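Squeeze force first. Everybody wants to talk about speed, and Safta Matei keeps dragging it back to squeeze force.

She writes the handling rules at Skotavik, two-arm cells mostly, cartons and totes. The rulebook was 237 pages when she got it. Unreadable. Operators kept it under a monitor to raise the monitor. Hers fits on 2 sheets, taped to the door, and people have read them.

"You can't follow a rule you have to go look up," she says. Coffee in hand, already walking.

## One box, two owners

The trouble with two arms is that both think they have the box. Push from the left, push from the right, friction does the rest. Fine on a fresh carton. Less fine on one that's been round the building a few times, corners gone, flaps soft. Corrugated board gives, and then the grip you set is not the grip you have.

So rule one: contact on both sides confirmed before any lift. Rule two, the first lift is small. Stop there. Look at it. Then carry on or put it back down.

Matei went through 3,236 logged lifts to get that second one past the plant managers. Of those, 166 ended in a drop or a crushed side, and most of the bad ones had no pause at all after leaving the table. She didn't need a slide deck after that.

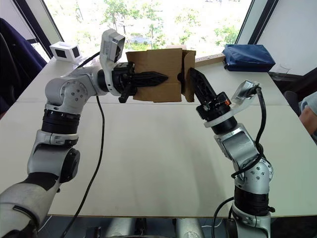
## Cables, the boring part

Aurel Voicu does audits for Dronora, which means he visits other peoples' cells and gets disliked. His first look is never at the gripper. It's the cables.

A wrist camera needs a lead, the lead needs slack, and slack wants to catch on something. His advice, scribbled down as he talked:

- Run every joint to its limit by hand, slow, and watch the lead the whole way.
- Slack loops get checked at full reach *and* folded up. People do one.
- Nothing loose inside the reach line. Glasses, bags, phones, your lunch.
- Chairs back behind the floor tape before power goes on.
- One person holds the stop. Holds it, dosen't stand near it.

That last one starts arguments. At Mocanu they wanted a stop on the wall and no one tied up. Voicu wouldn't sign. They came round in June, after a long phone call he describes as "loud, then fine."

## Who writes it down

Near misses are the weak spot. A slip that gets caught isn't a drop, so it goes nowhere. Kanda, the smallest shop on Voicu's list, has a pad on a string by the cell. Time, what was held, what moved. No names. He likes it better than the tablet systems he gets shown, and says so to the people selling them.

Matei is stealing the pad. She's also got a third sheet in draft, soft cartons only, with a retire-it rule for any box with a torn edge. The packing crew hates it, they reuse everything. Meeting's at 4:30 and she's late for it.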